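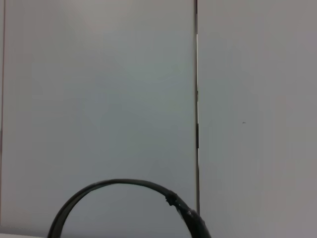

Two gray panels and the seam between them, from the camera at the robot's wrist, during recording at Silo in April.

Silo puts its kitchen robot through cupboard school

If you have walked past the old feed store on the corner lately and wondered why the lights are on so early, the answer is cupboards. The small team at Silo, which has had the ground floor since the winter, is spending this spring showing a robot arm how to get along in an ordinary kitchen, and they are doing it the slow way, by guiding the arm through each job by hand and saving every try.

The project is called Pukia, and Hedvika Sýkora, who runs the recording sessions, was kind enough to let me sit on a stool beside her for most of a morning and ask questions that she must have heard many times before. She starts at half past seven with a pot of tea and a printed sheet of the day's tasks, and she works her way down it with a pencil. Open a door a hand's width. Open it all the way. Close it gently. Close it when something inside is sticking out a little (that one takes patience!).

Each try is steered by a person holding a pair of handles, and the arm copies what the hands do. The pictures from the wrist camera are stored along with the movements, and later on the whole pile goes to a learning program that tries to work out what a good reach looks like. A day's goal is 25 clean tries of each task. Some days they get there before lunch, and some days they are still at it when the bakery next door is pulling down its shutters.

"People expect the hard part to be the clever bit with the computer," Sýkora told me. "For us it's plain surfaces. You and I look at a smooth gray panel and we know where we are, because we remember walking up to it. The camera up close has a line and maybe a speck of something, and it has to make do."

That is why the seams get so much attention here. When the arm is close in, a thin dark line between one panel and the next may be the best landmark it has, and the light changes how that line looks from one hour to the next. So the team records the same approach in the morning, again after lunch, and once more when the lamps are on and the windows are dark. Tamer Najjar, who sorts the recordings in the back office, keeps the awkward ones too -- the reaches that drift wide, the ones where the operator sneezed -- and gives each a short note so the program can be told which is which.

Najjar came to the work from a furniture repair shop, and he will happily talk about hinges for as long as you will let him. He has a drawer full of them. He says a door that has been hung a bit crooked is worth more to him than a perfect one, and he has been asking friends to pass along their old kitchen cabinets before they go to the dump.

Two people share the handles at the moment, swapping every hour so that hands and shoulders get a rest. Kenna Gunn, the newer of them, learned the controls over 2 weeks and says she now catches herself opening her own refrigerator very slowly and squarely at home, to the great amusement of her children. She would like to see more left-handed tries in the collection, being left-handed herself, and Sýkora has put that on the sheet for next month.

Drawers come after cupboards, and then the dishwasher, which everyone I spoke to seemed a little nervous about. Silo hopes to have the first part of the Pukia recordings ready to share with other small workshops by the end of the summer. Anyone nearby with a cabinet to give away, crooked or otherwise, can leave word at the front desk in the mornings. Najjar will come by with the van and, he promises, bring his own screwdriver.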